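**Danden Handling Cell 2: Monthly Safety and Maintenance Checklist**

Site: Sutherland workshop
Period: June
Inspected by: Eyerusalem Shiferaw
Reviewed by: Roman Pietrzak

Entries are marked Pass, Fail, or Attention. Any item marked Attention must carry a comment and must be closed before the next monthly inspection.

## A. Isolation and stopping

- [x] Main isolator locks in the off position. **Pass**
- [x] Emergency stop at the operator station cuts power to the arm. **Pass**
- [x] Emergency stop on the pendant cuts power to the arm. **Pass**
- [ ] Reset requires a separate, deliberate action. **Attention**

*Comment:* The reset button functions as required, but its label has worn away. A replacement label has been requested from stores. The cell may remain in service.

## B. Arm and mounting

- [x] Base bolts show no movement against the paint marks.
- [x] Joint covers are seated, with no cracks.
- [x] Cable sleeve does not pull tight at full reach.
- [x] No unusual noise at reduced speed.

*Comment:* The cable sleeve was moved 40 mm toward the elbow at the previous inspection and has held its position. The arm has run for about 2000 hours and its joint service is not yet due.

## C. Gripper and wrist camera

- [x] Fingers open and close evenly.
- [x] Finger tips free of chips and burrs.
- [x] Finger screws at the correct torque.
- [ ] Force setting matches the posted sheet. **Attention**

*Comment:* The force setting was found one step above the value posted for glass. It was returned to the posted value and the change was entered in the cell log. Operators are reminded that the setting must be read back from the pendant before any run with glassware, including short trial runs.

The approach to the glass is to be checked at reduced speed from the wrist camera view. Both fingers must be in view and the vessel must be upright, empty, and clear of adjacent equipment.
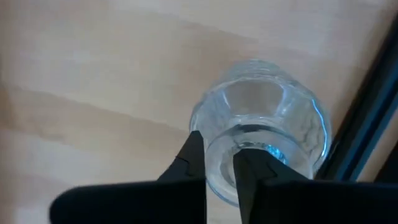

Where clearance on either side is in doubt, the inspector shall stop the arm and measure the gap before allowing the fingers to close. The minimum gap for this cell is 7 mm. Adjustments are to be made to the taught position, and the vessel is not to be pushed into place with the gripper.

- [x] Camera bracket tight.
- [x] Lens cleaned with a dry cloth.
- [x] Camera cable secured clear of the fingers.

## D. Work surface and surroundings

- [x] Surface stable and free of splinters.
- [x] Floor markings legible.
- [x] Broken glass container in place, with lid.
- [ ] Cut-resistant gloves available in two sizes. **Fail**

*Comment:* Only the large size was present. Work involving the handling of broken glass is restricted to staff who can wear that size until the order from Pavik is received.

## E. Actions

| Action | Owner | Status |
|---|---|---|
| Fit new reset label | R. Pietrzak | Open |
| Restock gloves | E. Shiferaw | Ordered |
| Correct force setting | E. Shiferaw | Closed |
| Repost glass settings sheet at pendant | R. Pietrzak | Open |

The cell is released for use subject to the glove restriction in Section D.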